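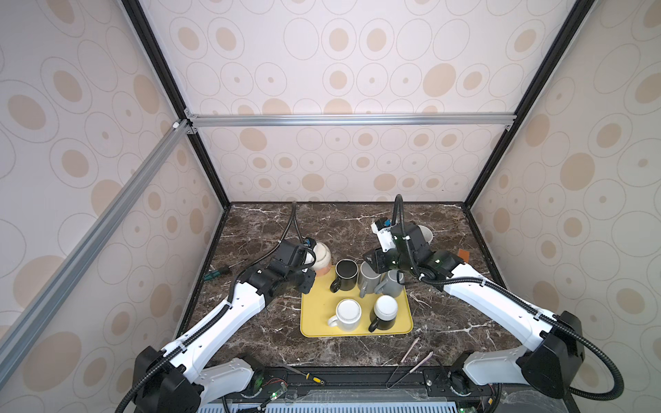 3.2 Equipment and budget

Figure 2. Two-arm cell with a yellow tray of mugs between the grippers. Screwdrivers and tweezers lie on the tabletop.

We planned the purchase at the Plostville site in January. Each cell needs two arms, a front mounting rail, an enclosed cubicle and a stock of household objects. Faith Makokha collected quotes from two suppliers, Iltard and Makori. Iltard was cheaper per arm but charged extra for spare grippers, and we expected to replace grippers often.

Mugs, trays and hand tools were bought locally for $161 per cell. Cables and brackets came to $938 for the whole order – more than we had set aside. We covered the difference by cutting the order from 13 spare grippers to nine. Wall coverings were paid for separately and are left out of the totals in Section 3.3.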